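Merle Ormsby wants me to try the onions before I sit down. So I do, standing up in her kitchen in Flekevville with my coat still on, and they're so sweet and sharp that I forget the first question on my list.

"Everybody does that face," she says, and slides the jar over. (I ate a lot more. Sorry, Merle!)

I'd come to talk about the Hindum supper, the potluck she started on her street and has kept going ever since. She has saved every recipe card anyone ever brought along, and last July she finally had them all numbered. The total came to 1,571, a good many of them for potato salad.

"My daughter said throw out the duplicates," Merle tells me. "Well, they aren't duplicates. One has celery seed and one has a woman's whole opinion of her sister-in-law written on the back."

She grew up on a farm outside Drernis, one of 5 kids, and learned to cook because her turn came up on the chore list. I asked if she liked it back then and she laughed at me. "I liked eating. I was terrible. I made a meatloaf my father buried — he got the shovel and everything."

What changed was moving to town and not knowing a soul. She knocked on Hipólito Olivares's door with a pan of cornbread, and he came back the next night with beans and a question about the cornbread (too dry, he thought). They argued about it for most of a winter and by spring there were people eating at both houses. "He was right, by the way. You can print that. He's been waiting."

These days the big supper feeds 155, and I wondered if it had gotten too big for her.

"Oh, sure. I miss being able to hear people. But then somebody's kid brings a plate they made themselves and I'm a puddle."

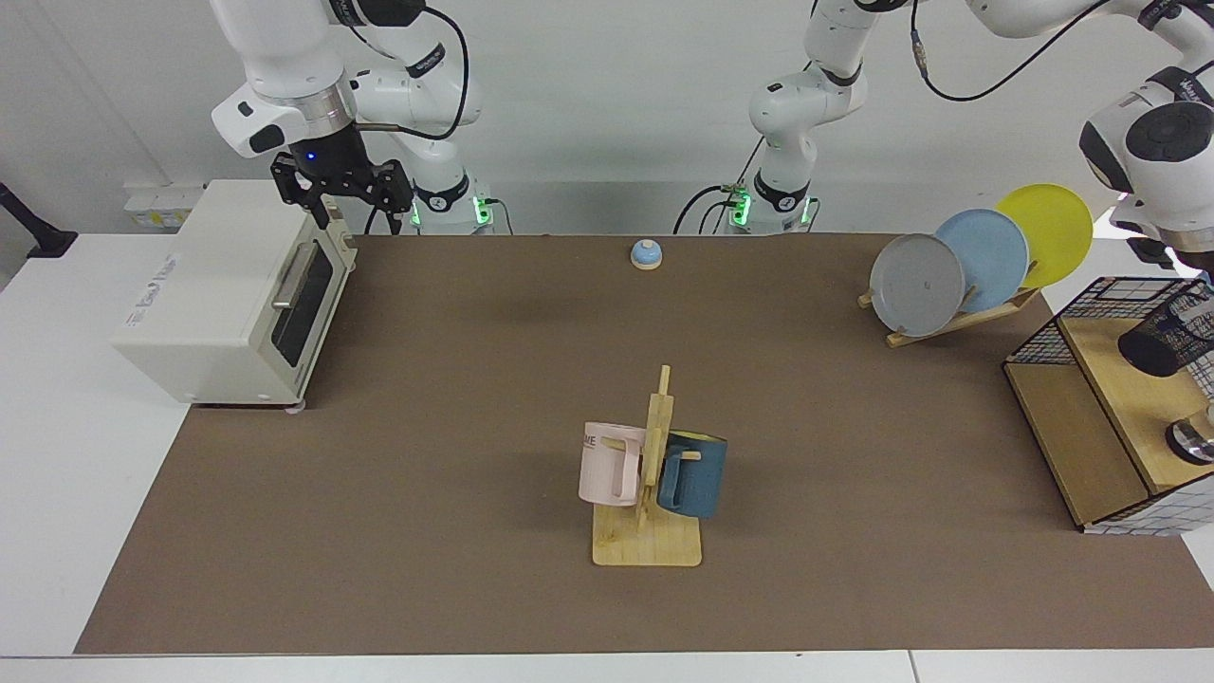

5 min read

We got onto ovens, which I hadn't planned, but Merle has feelings about ovens. She thinks most of us heat up a great big one for a couple of biscuits when a toaster oven would do it, and she'll set hers to 600 in her dreams, she says, if anyone ever builds one that goes there. Her own tops out well before that. She does her garlic bread in it, cut side up, and she stands right there the whole time.

"You walk off, you've got charcoal. I don't care what the dial says."

So what's next? She'd like the cards made into a book, and Marama Goodwin down the block has started typing them up, spelling mistakes and all. Merle won't let her fix a single one. "That's how Ruthie spelled zucchini. Leave it alone."

I left with a jar of onions and a card for the celery seed one.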